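3.2 Period setting and material simulation

Sodetti and Cuadros both shipped war-themed titles on the Lestix engine, and the two studios made different choices about how much of the past to simulate. Sodetti's game opens in 1926 and treats the interwar years as a prologue of four playable missions. Cuadros skips the period and starts with combat. Cuesta argues that the choice of opening date shapes how players assign blame for the later conflict. We tested this claim against a corpus of 900 player comments, of which 200 referred directly to the opening missions.

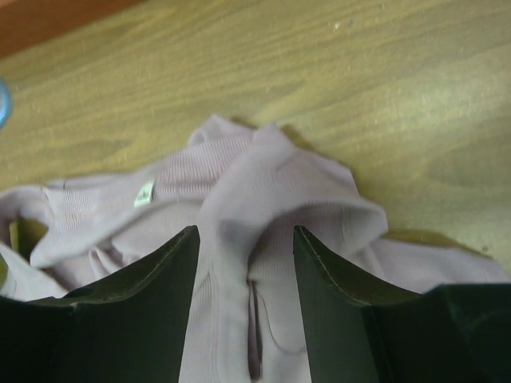
Uniforms carry much of the period detail in both games, and cloth is costly to render at the distances used in first-person play. The Lestix engine stores each garment as a coarse mesh with a normal map for the weave. This works for flat wool coats. It works poorly for knitwear: in a crumpled lavender rib knit, the vertical ribbing stays readable across most of the folds, and a single map stretched over a coarse mesh loses that continuity. Sodetti handled the problem by limiting knitwear to background characters. Cuadros licensed the Sistix cloth module, which subdivides the mesh where curvature is high. Players in our corpus rarely mentioned clothing by name, but comments on the Cuadros title used words such as "real" and "accurate" more often when discussing barracks levels, where characters stand close to the camera.

Small props raise a related issue. Both studios reuse hooks, handles and latches across levels, and the reused models are seldom checked against the decade in which a level is set. An object with a plausible outline may still be made of a material that did not exist at the time.

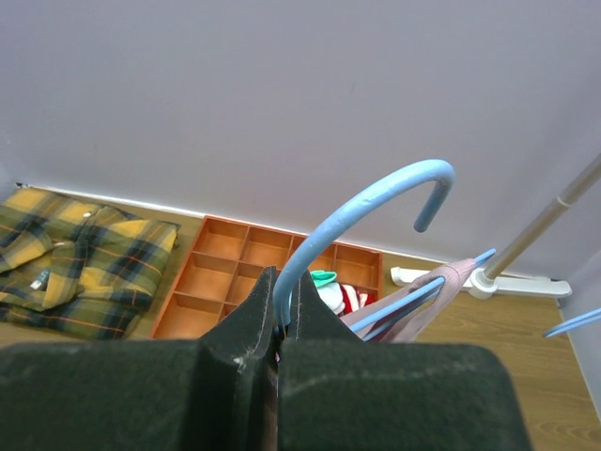
Figure 4. Light blue plastic hanger hook held between two dark gripper fingers.

We coded such mismatches separately from errors of military fact. Comments on weapons and insignia were treated as claims about history, while comments on furniture and household items were treated as claims about production quality. The boundary was not always clear, and disputed comments were assigned to both groups. Section 3.3 reports the results for each group by opening date.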